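# Against the polished counter

The default finish for a stone countertop is polished. In the price lists of three suppliers I buy from, polished is the first column, honed is the second at a surcharge, and anything textured is a special order. Most customers choose from the first column. I think most of them choose wrong, and that the trade helps them do it.

I have fitted and refitted kitchens for long enough to have been called back to many of my own. The complaint I hear on those visits is seldom about stains or chips. People say the counter never looks clean. They wipe it, they look along it toward the window, and they see streaks. The slab is sound. The finish is doing what a polished finish does.

A surface reflects in two ways. Diffuse reflection scatters light in all directions and carries the color of the material. Specular reflection sends light off at the angle it arrived and carries an image of whatever is on the other side. Polishing increases the second. It also deepens the color, which is why a polished sample sells well when it is held in the hand under shop lighting, viewed from straight above. At that angle the specular part is small. In a kitchen, the counter is mostly seen from a standing or seated position some distance off, at a shallow angle, and there the specular part is large.

Gloss is measured with a meter and stated in gloss units. The usual geometry is 60 degrees. The last polished slab I had from Halten read 70 units, and the honed version of the same color was far below that. A meter reading at one fixed angle says little about how the slab will look from a chair by the door. The reading goes up as the angle gets shallower, and so does the glare. No supplier I know of puts a grazing-angle figure on the sample label.

Anyone can run a better test with things already in the house. Put a brightly colored object on the surface, stand where you normally stand, and look at the stone directly beneath it. A matte surface shows a shadow and perhaps a faint tint. A polished one shows the object again. I prefer tennis balls for this. The color is strong, the felt has almost no shine of its own, and a sphere touches the counter at one small spot, so the reflection has room to develop under the curve. Use more than one, at different distances.
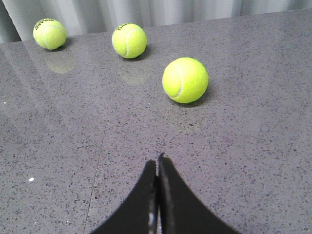 *Tennis balls on speckled gray stone. The yellowish blur under the ball at far left is the polish; the one beneath the middle ball is paler.*

Two points follow from a test like this. The first is that the reflection is soft. A polished countertop is not a mirror, and the image it returns has no clean edge. That softness is often offered as a defense: the shine is gentle, it lifts the room. I would argue the reverse. A sharp reflection is easily read as a reflection. A soft one is easily read as a smear, and a person with a cloth will keep trying to remove it.

The second is that background matters. A counter that ends at a pale curtain or a white wall has a bright field behind it, and that field is reflected too. Against a dark backsplash the same slab would look quieter. Customers who tell me that their neighbor's polished counter looks fine are usually correct. The neighbor has different walls.

Speckle complicates matters. A medium gray ground with fine black and white flecks is the most forgiving pattern sold. Crumbs, salt and ground pepper disappear into it. I recommend it often, and I have it at home. The pattern, however, belongs to the diffuse part of the reflection. Where glare takes over, the flecks wash out and the camouflage goes with them. A buyer who pays for a busy pattern in order to hide crumbs, and then has it polished, has given up part of what was paid for. With a plain dark slab the loss is smaller, there being no pattern to lose, but fingerprints are worse.

The arguments on the other side deserve a fair hearing. A polished finish closes the surface of natural granite to some degree and slows the uptake of oil. Honed granite needs sealing more often. Honed dark stone shows hand grease as dull patches, and those patches take a degreaser to lift. With engineered quartz the porosity argument mostly drops out, the binder being what keeps liquid from going in, though the grease marks remain a nuisance on dark colors. On medium gray I have not found them a problem. My own honed counter gets a damp cloth and dish soap.

Then there is cost. On the last job I priced both ways, a straight run with one sink cutout, honing added 162 dollars. For an L-shaped kitchen with a Lukoševičius slab, which that yard finishes to order, it added 705. The second figure is hard to defend. Honing stops earlier in the same abrasive sequence that produces the polish, so the work is less. The surcharge pays for handling a slab outside the normal flow, and it stays high as long as few people ask. I have put this to the yard and was told, reasonably, that they would change the price when the orders changed.

Lighting is the cheaper remedy for a counter already installed. Under-cabinet strips mounted at the back edge throw light forward across the stone and straight into the eye. Moved to the front rail and aimed back, the same strips light the wall, and the glare at the working edge drops. I have used the Vovirora profile for this because its diffuser is deep enough to hide the individual diodes. Bare diodes show up in a polished slab as a row of dots. Curtains help with daylight glare if they hang close to the back of the counter, but they get splashed, and I would not put one behind a cooktop.

Refinishing in place is possible and I advise against it for most homes. Grinding stone indoors means water, slurry and sheeting over everything, and on engineered quartz the result is often uneven. Fullden sells a hand pad kit that stops at 200 grit. I tried it on an offcut and got visible arcs that I could not work out. An offcut is the right place to find that out.

For a new kitchen, my advice is to ask for a honed sample and a polished sample of the same color, each at least as long as a forearm. Lay them side by side at counter height in the room where they will be used, and look at them from the doorway in the morning and again with the lights on. Put something bright on each. If the polished one still appeals, buy it, and set the lights at the front rail from the start.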